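Leader keeps twisting on small spinners

Kalliopi Tomić
G'day all, I've been chucking little spinners for redfin up at Jundari and by lunch my line's a bird's nest. Is it the reel or me?
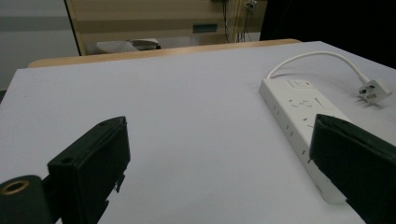 Page last changed: April, 4:42 pm

Vesna Berisha
Put a decent swivel 53 cm up from the lure and slow your retrieve right down! I was winding way too fast on my 2,000 size reel (old habit) and it cured most of it.

Tihomir Đorđević
Probably cheap line. Mine's fine.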